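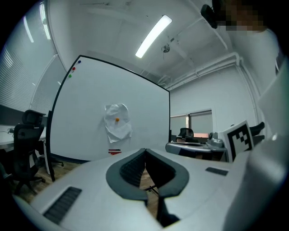 Wiler Hand-Held Demonstration Gripper
Item no. WG-201
Manufacturer: Grakon
Availability: In stock, ships from our warehouse

Price on request. Discounts for schools and research labs are handled by the sales desk.

Overview

The Wiler is a gripper you hold in your own hand to show a robot how a job is done. You open and close the fingers, move the tool through the task, and it records video, finger opening and hand motion together. The recording can then be used to train a policy for an arm fitted with the matching Wiler robot-side gripper. No arm is needed during recording, so demonstrations can be made in a kitchen, an office, a stockroom or wherever the task normally takes place.

The Wiler can also be used as the hand controller in a live remote session. In this mode the arm follows your hand while you watch it directly or on a screen. Live mode requires the Jaselia base station, sold separately.

Housing and fingers

The shell is white molded plastic, rounded so that it does not catch on bags, drawers or cables. A black slotted vent grille is set into one side. Keep it clear of your palm and of tape. The electronics throttle themselves if the vent is blocked, and you will see the frame rate drop in the recording.

A dark gray rubber pad with a V-shaped notch sits at the center of the housing, in view of the camera. Each finger carries a square black-and-white marker on its inner side. The software reads the finger opening from these markers, so keep them clean and flat. Wipe them with a dry cloth. Alcohol lifts the print over time. Spare marker sets are in the accessories list.

The fingers are sprung open and close when you squeeze the trigger. They are soft enough to handle paper, magnets, pens and similar light things without bending them. For heavy parts, order the stiff finger set.

Camera

One wide-angle camera looks forward over the fingers. The lens takes in most of a normal room, with straight lines curving toward the corners and some darkening around the edge of the picture. The calibration step corrects for the curve, and the recordings are stored uncorrected so you can apply your own model if you prefer.

Since so much of the room is in view, people often end up in the recording. Derese has a blur filter that can be run on a whole folder before the files leave your computer. Check the results by eye before sharing them.

Specifications

Weight with battery: 826 g
Battery life: nearly 6 hours of recording
Recommended working distance from base station (live mode): up to 700 cm
Finger drive: manual trigger, spring return
Finger position sensing: printed markers, read by camera
Storage: removable card, not included
Connection: USB-C for charging and file transfer
Software: Derese, download included with purchase

Setting up a room

Most ordinary offices and labs work without changes. Tracking uses fixed detail in the background: desks, chairs, ceiling lights, pipes, the edges of windows. A bare wall gives it very little to follow. If your task faces one, hang something on it or turn the work so that more of the room is visible.

Daylight through blinds is fine. Direct sun on the markers is not, and will show up as gaps in the finger data. Close the slats or move the task a few steps over.

Whiteboards deserve some care. The surface can reflect ceiling lights, and a board on a stand may shift when you press against it. Lock the casters if there are any, or brace the stand. For tasks such as taking down a sheet of paper or moving a magnet, begin far enough back that the whole board is in the picture, then come in at an even speed.

Recording a demonstration

Switch on and wait for the steady tone.
Open and close the fingers fully once. This sets the range.
Point the tool at the room and turn it slowly from side to side until you hear the second tone.
Press the thumb button and do the task at the speed you would want from the arm.
Press again to stop.

Keep your free hand out of view unless it is part of the task. If you fumble, keep going and mark the take as a retry in Derese afterward. Takes with a recovery in them are often useful for training, and deleting all of them tends to give a policy that gets stuck.

Change the starting position between takes. Stand a little to the left, a little farther back, with the object turned a different way. Repeating one identical motion makes for tidy files and poor training data.

In the box

Wiler hand-held gripper
Battery (fitted)
USB-C cable
Wrist strap
Calibration board
Printed quick guide

Accessories

Jaselia base station for live remote control
Wiler robot-side gripper (state your arm model when ordering)
Stiff finger set
Spare marker set
Second battery and desk charger
Hard carrying case

Compatibility

Derese exports video with a matching pose and finger file for every take. The robot-side gripper has the same finger shape and camera position as the hand-held tool, so the view from the arm matches the view in your recordings. If you plan to use a different gripper on the arm, talk to us first. It can be done, but you will have to print an adapter and redo the camera calibration.

The left-hand version has been discontinued. The current trigger works with either hand.

Warranty and returns

Grakon covers the housing, camera and trigger for one year. Finger pads and markers are wear parts and are not covered. Unused items can be returned in the original packaging. Recording cards left in returned units are destroyed, so please remove yours.

Questions about this item

Technical questions before purchase go to Hawi Mamo at the sales desk. Include your arm model and a short description of the task you want to demonstrate. Firmware files and the full manual are on the downloads page.

Page updated Monday, February 18, 2019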